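The little orange sofa, and the red book that lives on it

9th April

I have been promising a post on the sofa ever since I mentioned it back in the winter roundup, and a few of you have been very patient about it, so let me put the kettle on and get going. I should say first that it is a small sofa. People hear "orange sofa" and imagine a great big thing you could nap on with both feet up, and this is more of a perch for one person and a book, or two people who like each other a lot.
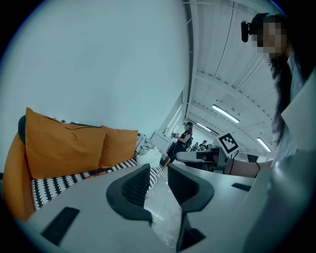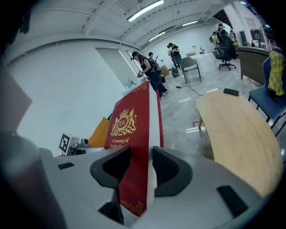
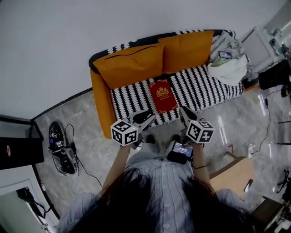
How we ended up with it

The short version is that I saw it in the window at Vesgate, walked past, had a coffee, walked past again the other way, and then went in to ask the price. It was 485, delivery included, and I had told myself before going in that anything over 400 was silly. So that was that for a month. Then in July they had it marked down (only a little, but I am weak) and I called from the bus to ask them to hold it.

I was nervous about the orange. Most of the rest of that room is white or gray, the walls and the marble floor especially, and on a dull morning it can feel a bit like a dentist's. I had grown up with a brown couch that hid everything and I was half convinced that I would walk in after a week and regret the whole business. I never did! The round arms help, I think. If it had been square and orange I might be writing a different post.

The throw, which went back and forth

You'll have noticed the black and white pattern over the seat. I wanted something to break up all that color, and also to take the wear, because a plain seat shows every crumb and I eat toast wherever I please. I had picked out a very tasteful oatmeal linen one first, from Intarasuk, and it looked lovely in the shop and like a dishcloth at home. Back it went. The patterned one was the one I had laughed at. It is busy, I'll give you that, and from some angles the pattern seems to wiggle if you're tired, but it makes the orange look as if somebody meant it.

My one complaint is that it creeps. You sit down, you get up, and there's a ruck right where you were. I've tried tucking it down behind the seat, which works for a day or so. A reader suggested those foam tubes you push into the gap and I'm going to try that next, so thank you, and I'll report back.

Cushions

There are two of them, both mustard, leaning together at the one end. I know mustard on orange sounds like a hot dog stand. I tried a gray pair and a dark green pair before these and they both looked like visitors, and the mustard just sat down and stayed. I like them overlapping a bit. Lined up straight they look like a waiting room.

The other end gets the heap of white and pale gray, and I make no promises about that end. Sometimes it's folded. I do find that the soft stuff gives the eye somewhere to rest after the throw, and it is very nice to lean on with your elbow while you read.

The book

Now, the red book. I have had more questions about it than about the sofa itself. It has the gold crest on the front, with the crown and the two rearing animals, and "A Treasury of" in gold lettering, and all that scrollwork lower down. I found it in a box at the Trenanton book sale, where you pay by the bag, and I'll admit I bought it purely for the cover. I had in mind a red thing for the seat, in the way that people put lemons in a bowl.

Then one evening I started reading it, and now it goes from the sofa to the table and back again, and I'm on page 507 with plenty left. I dip in for ten minutes and look up and supper's late. It's heavy too, so it holds the throw down rather nicely in the middle of the seat.

Still to do

A lamp, for one. The light is fine in the daytime but I'm squinting by evening, and I have my eye on a tall one from Hastasholm with a bendy neck. And a small rug, maybe, if I can find one that doesn't start an argument with the throw.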